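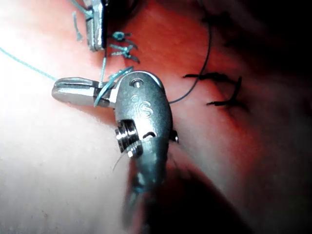
Callden is looking for people who like fiddly handwork and would enjoy spending a few mornings learning to tie surgical knots with us. We run a small practice room for suturing, and this April we are opening it to folks from outside medicine — quilters, fly tiers, people who mend their own sweaters, anyone whose fingers are happy with fine thread. You'll be working with blue suture held in slim silver jaws, looping it over and drawing it snug, and you will probably lose hold of the end more than once before your hands get the idea. We all did, and Emília Kuruc, who leads the sessions, is about as patient a teacher as you could hope to meet.

We have 36 places. Each person comes in for 4 sessions of 60 minutes, with a break for coffee whenever you want one. You should be 18 or older and comfortable looking closely at small things for a while (glasses are fine, of course!). No sewing or medical background is needed, though we'd love to hear about it if you have one. All the practice is on pads, and there are no patients involved.

To put your name down, write a few lines about yourself to Marcela Beneš at the Callden front desk, Room 273, and tell her whether mornings at 9 or 11 suit you better. She answers every note herself, so please give her a little time.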